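Esponja de limpieza

La esponja de limpieza es un utensilio blando y poroso que se emplea para lavar vajilla, superficies y objetos de uso doméstico. Su estructura retiene agua y detergente y los libera al presionarla. Puede ser de origen animal, vegetal o sintético.

Historia

Las esponjas marinas se recolectaban en el Mediterráneo desde la Antigüedad y se usaban en el baño y en la limpieza de muebles. En el siglo XX se extendieron las de celulosa y, más tarde, las de espuma de poliuretano, más baratas y fáciles de cortar en piezas regulares. La lufa, fruto seco de una planta trepadora, sigue siendo habitual en zonas tropicales.

Tipos

Las esponjas de celulosa se endurecen al secarse y recuperan la flexibilidad con el agua. Las de poliuretano son más ligeras y suelen llevar adherida una capa de fibra abrasiva. Existen también las de melamina, que actúan como un abrasivo muy fino y se desgastan con rapidez.
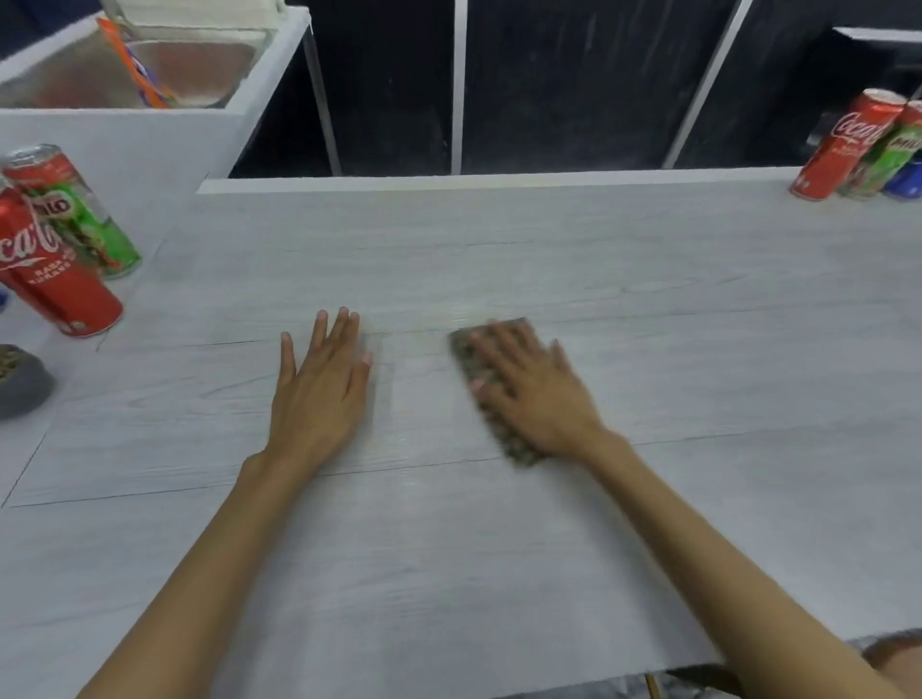 El formato más común es el rectangular, pensado para sujetarse con una sola mano. Las medidas varían según el fabricante: la empresa Toltevance, por ejemplo, vende su modelo Paju en paquetes de 2 unidades y el modelo Lilska, destinado a hostelería, en cajas de 200. El color tampoco es uniforme, y junto a las piezas lisas hay otras de cara moteada, con tonos marrones, grises y tostados. Sobre una mesa, la esponja se desplaza apoyada en plano – la otra mano puede descansar abierta en el tablero – y conviene repasar las juntas, donde se acumula suciedad.

Higiene

La humedad y los restos de comida favorecen el crecimiento de bacterias. Se recomienda enjuagar y escurrir la esponja después de cada uso, dejarla secar al aire y sustituirla con frecuencia. En su manual de limpieza doméstica, Cauã Amaral aconseja reservar una para la vajilla y otra para las encimeras.

Véase también

Bayeta
Estropajo
Lufa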